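Towel folding at Coltiner: what the fault notice leaves out

Readers of this newsletter will know I was never convinced by the folding trial at Coltiner, and the notice that went round on Friday hasn't helped. It runs to 16 lines and uses the word "robust" 3 times. The fault itself gets one sentence. A gripper "failed to register a release", and the cell was "returned to service following a check".

Fine, but a check of what? From the log, which anyone on the Purkovwood list can ask for, the left arm reported its gripper open while it was still pinching the hem of a thick towel. The software took the report at face value and sent the arm up. The towel went with it, the second arm was on its way down to the cloth next to it, and the two met over the table. Motors stalled, a cable was pulled out of its clip, and the stop came from a person hitting the button. The automatic stop, the one in all the slides, never triggered.

Thick towelling is where I would have expected trouble. The loops catch, the hem is a hard ridge in a soft thing, and a folded edge hides whatever is underneath it. Put two towels near each other and you have two arms sharing a small patch of table, with the fingertips of one of them often out of view behind the pile.

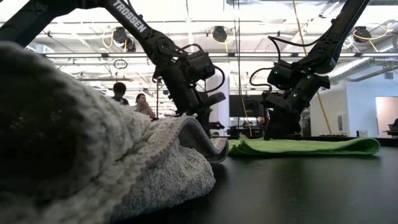

Parko wrote in to say that this is all a bit much for a towel, that nothing got hurt except a cable clip, and that any new machine drops things in its first months. A laundry press would do worse on a bad morning and we wouldn't get a page about it.

I take the point about the press. But a press has a guard, and if you lift the guard it stops. My complaint is that the arms were supposed to have the same sort of protection and it didn't work on the one occasion we know it was needed. According to the log, the force limit had been raised in May because the arms kept tripping on heavier cloth. So the limit was moved to suit the towels, and then a towel got stuck. 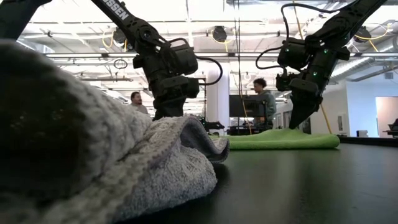

Zelenák, who supply the folding software, say the fix is a second reading from the gripper motor before any lift. If the current says something is still held, the arm waits 2 seconds and tries to open again. It sounds sensible, and I'd like to know why it wasn't there from the start. They have tested it over around 20 folds, all with thin cloths as far as I can tell, and the fault happened with a thick one.

What I've asked Coltiner for is quite dull. Put the force limit back to where it was and accept the extra trips. Run the new check on thick towels, side by side, with the hem in the grip. Write down every stop, including the ones a person makes by hand, which at present don't count as faults at all. Their reply so far is that the request has been "noted".

The trial carries on in the meantime with the raised limit still in place. If you work near the cell, find out where the button is before you need it.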